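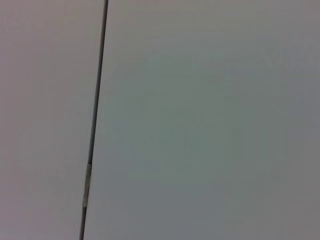 # Two surfaces and the line between them

Every catalog for shared workrooms makes the same promise. Buy small tables, push them together, and you have one big table. Lirau made that promise to us in July, on a page headed "One seamless surface," and I have had trouble with the word seamless ever since.

This page belongs to the refit of the long room at Khokhar, where we sort, fold, pack, cut paper and now and then eat. I was asked to write something cheerful to go with it. What I can offer is a page about joins, which I think deserve more attention than they get when furniture is being sold.

## The gap

Pale gray on both sides, a dark line down one side, and a short lighter piece sitting in the line. If you like plain surfaces, you may find it restful. I look at it and think about crumbs.

## What we were told

The Lirau brochure says their tables "meet as one." It shows them from the far end of a very large room, in flattering light, with a bowl of lemons on top. I have nothing against lemons. I would have liked a view from the height of a person trying to slide a sheet of paper across.

Adeel Paracha handled the order and still defends it. His case is that two tables can go in two places, and one large table can only go in one. Fair enough. I asked how often we had moved the old tables in the years we had them, and he said that was because they were too heavy. So we'll see. As of August 28, 2020, the new ones haven't gone anywhere either.

## Opinions on closing a gap

I collected these over one lunch break and give them for what they are worth.

**Tape.** Tariq Rind's choice for everything. It is cheap, it goes down in a moment, and it comes up again at the corners just when a sleeve passes over it. He says I use the wrong tape. I have used three kinds now, each recommended by somebody who was sure.

**A strip of felt.** Anum Arain saw it done at Drerkden, where she used to work in the sample room. Felt fills a gap nicely and looks kind. It also holds on to thread, staples, glitter and the small paper circles from the hole punch, and I'd want to hear from whoever cleaned it.

**Clamps underneath.** Irfan Bajwa is firmly for clamps, and of all the ideas this one annoys me least. My doubt is about knees. He sits at the end, so his aren't involved.

**A cloth over the lot.** Hides the line, does nothing about it. A pen will find the dip within a minute. Scissors bite the cloth. Somebody has to wash it, and I have a good idea who.

**Leaving it alone.** This is where most rooms end up, whatever they planned.

## On pale tops

The color was voted on. Pale gray won, on the argument that it makes a room look bigger and cleaner. I don't believe a tabletop has ever made a room bigger. As for cleaner, a light surface shows the ink, the tea and the pencil dust, so the room only looks clean if you have cleaned it. Some people count that as a point in its favor, and on my better days I can go along with them.

Glare is another matter. The salesman from Stadance, who came about the lamps and stayed to talk about the tables, told us a gray top "takes the light softly." I read a good deal of small print at work and I'll be the judge of softly. Anum likes it, though. She finds she can pick out a dropped needle faster than on the brown tops, and I can't argue with a found needle.

One thing I did notice is that gray is never just gray. Look at it long enough and a bit of pink or blue gets in, depending on the lamp and possibly on how long you've been looking. Adeel thinks I need to get out more.

## Folding across the line

Anyone who folds large pieces will know this one. You smooth toward the edge with the side of your hand, and at the join your hand drops a hair. It's a very small drop. It also happens on every pass, and by the end of an afternoon it's all you can think about. I've moved my folding over to one side entirely, so the big table I was promised is a medium table with a neighbor.

Danish Baloch cuts card and is stricter than I am. He won't let a ruler rest over the line at all. He tried it once with a long sheet and got a cut he described as "geographical." He has gone back to his board, which lies flat on anything and cost less than the delivery charge.

## Packing across the line

Better news here, and I'll admit it freely. Boxes don't care. A box sits over a join perfectly well, and having the extra width means the labels and the paper can live on the table instead of under it. If you only ever pack, ignore most of this page. We had 141 parcels in the first stretch after the refit and I didn't hear one complaint about the surface, not even from me.

Loose things are different. Keep pins, beads and small screws in a tray with sides. A flat plate won't do it.

## Before you buy

Readers from other rooms have written to ask whether they should get the same setup. I'm wary of telling anyone what to do with their money, but I would go and put my hand on the thing first. Push 2 of the tables together yourself, then run a sheet of paper across, then a pencil. Lean on one side and watch the other. Ask what holds them, and if the answer is "their own weight," ask to see that too.

Ask about your floor as well. Ours slopes toward the yard, which we knew, and which didn't come up until the tables were already in. Thin pads under the feet may help. Irfan has a packet of 28 on order, and he's confident. I've asked him to keep the receipt.

More from the long room will be added once the shelves are up. Comments are open, and Tariq has already used them to recommend a tape.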